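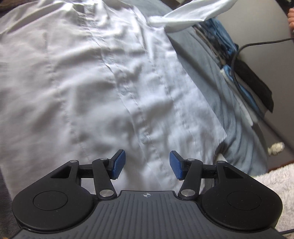 **Shirt swap fills the Drevine hall again**

Oct 28, 2022 — The second season of the Drevine Shirt Library is off to a flying start, with almost 2000 pieces of clothing sorted, mended and folded before the doors had even opened to borrowers.

The idea is a lovely one. Anybody with a job interview, a wedding, a school concert or a first shift at a restaurant can come in, pick out something smart and take it home for two weeks. There's no charge and no membership form. White button-fronts are the runaway favourite, and the library now has 80 of them on its books, from kids' sizes right up to a few very roomy ones.

"We thought people would want jackets," said organizer Audrey-Anne Robichaud. "They want a plain white shirt that fits! A good one goes out the door again the same afternoon it comes back."

Getting a shirt back on the rack takes a bit of work, and that's where the fun is. Each piece gets spread out flat and gone over by hand — collar first, then cuffs, side seams and the full run of the front placket. Loose buttons are sewn down on the spot. Missing ones are matched from a huge assortment of jars donated by Kramer, the old tailoring shop on Stinska Street, which closed in April and passed on its thread, its pressing cloths and a beautiful heavy ironing table as well.

Pieter Jacobs learned to iron on that table this fall and is now teaching everyone else. His method starts with the collar and finishes with the front panels, working the tip of the iron between the buttons and leaving the shirt a touch damp before it goes on the hanger. His son Milan, who is 11, has taken charge of folding and can do a shirt in the time it takes most of us to find the sleeves.

Colour is welcome too. Blues and greys go on the middle rack, patterns at the back by the mirror, and anything past saving is cut up for patches and pressing cloths. Fenna Wouters has already turned one bag of offcuts into a set of tote bags, and they look terrific.

The library lent out 1019 items in its first season, and the crew would be thrilled to beat that by spring. Donations of shirts, blouses and dress pants are welcome at the side entrance during opening hours. Please wash them first and check the pockets — last month's haul included a house key and a very old grocery list. The key is still waiting at the front desk in an envelope.

Borrowers can drop in without booking. Hangers are needed as well, especially the wide-shouldered kind.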